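Keep the Prompter in the Corner

Gamadberg's municipal theater will open its season in October without a prompter. The job has been cut, and actors who lose a line will get it from an earpiece. I think this is a mistake.

I sat in the prompt corner at Badton for six seasons. Most nights I gave four lines or fewer. On paper that looks like a poor use of a salary, and I understand why a manager with a 600-seat house to fill would question it.

But the lines are the small part of the work. A prompter hears every rehearsal. When Sumaiya Hettiarachchi played Paulina in The Winter's Tale, she took a long silence before the statue scene, and its length changed from night to night. I knew it was a silence. Someone feeding cues from a booth upstairs would have broken it.

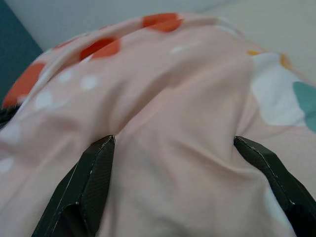

Spotted cotton or silk? Pink fabric with colored spots, up close.

Karthik Bepari, who directed that production, disagrees with me. He says an audience can hear a whispered prompt from the third row, and that an earpiece spares the actor the embarrassment. He is right about the third row. I have never met an audience that minded.

Declercq's edition of the play, the one we used, runs to 3,122 lines by my own pencil count in the margins. An actor who carries a large share of those deserves a person nearby who knows them too.

The theater in Osa brought its prompter back after one season. Gamadberg should do the same before opening night.

We use cookies to improve your experience on this site. By continuing to browse you accept our cookie policy. Accept | Manage settings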